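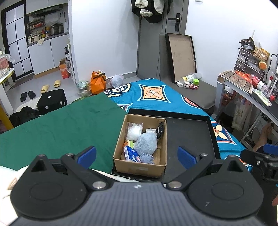 Montserrat Escobedo wrote in to ask why anyone would pay the Brostholm grain fund's fee when a plain futures account does the same job for less.

Newsletter > Markets > Commodity Funds

Fair question, and the July fact sheet doesn't answer it. Brostholm says it spreads its wheat contracts over 5 delivery months to soften the cost of rolling. Maybe so. It shows two good years and leaves out the ones before. Flalley, which sells the fund, wants a minimum of $4,000 and calls that "accessible."

I'd want the roll costs in dollars before I put in a cent.

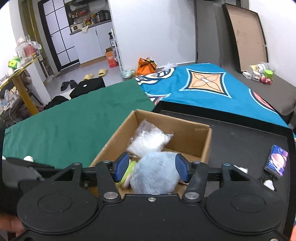 Cisneros Changes Its Coffee Index

The new rules run to 111 pages. We're still reading.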